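Ticket: Pivot door at studio entrance drifts open and does not hold at center
Project: Plaltura design studio, ground floor fit-out
Opened by: Oksana Moroz
Assigned to: Fedir Melnychuk
Priority: Normal
Status: Resolved, monitoring

Initial report (Oksana Moroz)

The oversized pivot door between the lobby and the model room no longer closes fully. It stops short of the jamb on the latch side and then drifts back a little. The door was accepted without comments at handover in March. No changes to the floor finish or the wall lining since then. The studio would like to keep the flush look, so please do not propose a surface-mounted closer.

Reply 1 (Fedir Melnychuk)

Please confirm the following before a site visit:
Does the door drift in both swing directions or only inward?
Is the gap at the head even from pivot side to latch side?
Does the lobby air supply run when the drift is seen?
Was any cladding added to the leaf after handover?

Reply 2 (Oksana Moroz)

Inward only. The gap at the head is tighter at the latch corner. Drift is the same with the air supply on or off. The veneer panel on the lobby face was replaced once, before handover, when the first one arrived in the wrong grain direction. I don't know if the two panels had the same core.

Reply 3 (Fedir Melnychuk)

The panel may matter. The floor spring was selected from the leaf weight on the door schedule, and the schedule has not been revised since the first panel. Asked Tymofii Semeniuk to pull the delivery notes.

Reply 4 (Tymofii Semeniuk)

Delivery notes found. The first panel had a lightweight core, the replacement has a solid core. As built, the leaf is around 30 kg over the schedule. Still inside the limit for the floor spring body, but outside the range for the closing force it was set to. Updated the door schedule and marked the old one superseded.

Site visit, Apr 9, 2023 (Fedir Melnychuk)

Checked with the cover plate off.

Floor spring body: no oil leak, fixings tight.
Bottom arm: seated correctly, no wear on the spindle.
Top pivot: offset 2 mm toward the latch side. This accounts for the tight corner at the head.
Leaf: no twist found with a straightedge on either face.
Floor: level across the swing. No contact with the bottom seal until the last 5 degrees, where the seal drags on the inward side.

There are two causes, then. Closing force is too low for the heavier leaf, and the leaf sits slightly out of plumb, which pushes the seal into the floor just where the spring has the least left to give.

Work done:
Top pivot brought back to the centerline and locked.
Closing force raised in small steps, door cycled after each step.
Latch speed valve opened slightly.
Bottom seal raised 2 mm on the inward side.

Door now closes and holds from both directions. The seal still touches along its full length, checked with a strip of paper.
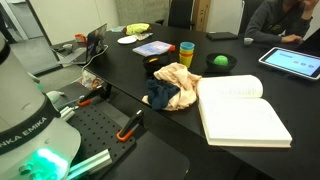 Not done: the cover plate was refitted with the original screws, but one head is worn. Replacement screws in the dark bronze finish are on order from Grajales. The plate is secure in the meantime.

Reply 5 (Enikő Major)

Question from the interior side. If the closing force went up, does the opening force still meet the accessibility target in the brief? The lobby is on the main accessible route and we can't pass it on feel.

Reply 6 (Fedir Melnychuk)

Measured at the pull edge with a gauge after the last adjustment. It is within the target, though with less margin than before. If the studio changes the veneer again, even like for like, measure again before sign-off. Readings are attached to the door schedule.

Reply 7 (Enikő Major)

Thanks. Accepted for the interior package. I have added a line to the finishes specification – any change of panel core must go back to the hardware schedule for review.

Reply 8 (Rostyslav Ivanyshyn)

The same door type is drawn for the Plulercombe showroom, with the solid core from the start. The floor spring there is still the one copied from this project. Holding that order until Tymofii has checked the weight. Opened as a separate ticket, please don't continue it in this one.

Status changed from In progress to Resolved, monitoring. Open item: cover plate screws.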